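Section 4: Adding a dependent to your Clallance health plan

Before you begin, have your member number handy. It is the one printed on the front of your card, under the plan name. The longer number on the back belongs to the pharmacy system, and the form will accept it cheerfully and then do nothing with it.

You will also need the dependent's full legal name, birth date and proof of relationship. A birth certificate, adoption order or marriage certificate will do. A framed family portrait has been tried.

1. Sign in to the member portal and choose Household, then Add a person.

2. Enter the dependent's name exactly as it appears on the proof. If the certificate says Kobina Addo, type Kobina Addo, even if the whole family has called him Kobby from birth.

3. Choose a start date. Newborns are covered from the day of birth if you finish this section within 37 days. Everyone else starts on the first of the following month.

4. Upload the proof as a PDF. Photos taken on a phone are fine if all four corners of the page show.

Note: The portal signs you out after 14 minutes without a click. It does not warn you, and it does not save your work. Scan your papers first.

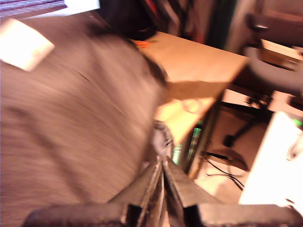
5. Pick a primary care office for the dependent. It need not be the same as yours. If you skip this step, the system assigns the nearest one taking new patients — and "nearest" is measured in a straight line, with no regard for rivers.

6. Review the new monthly premium. On the Bakero tier, adding one child brings the household total to $243. Adding a spouse brings it to $296.

7. Select Submit and write down the confirmation code.

Caution: Do not press Submit twice. The second press creates a second dependent with the same name and birth date, and removing this unwanted twin takes Form 6 and a good deal of patience.

If the status still reads Pending the following Wednesday, call Member Services before noon and ask for the enrollment desk. Nkrumah Opoku's team can see the file; the general line can only see that there is one.

New cards come by mail from our Jitthorpe office. Until yours arrives, print the temporary card from the Household page. Pharmacies in the Amegashie network accept it on paper or on a screen.

To remove a dependent, go to Section 5.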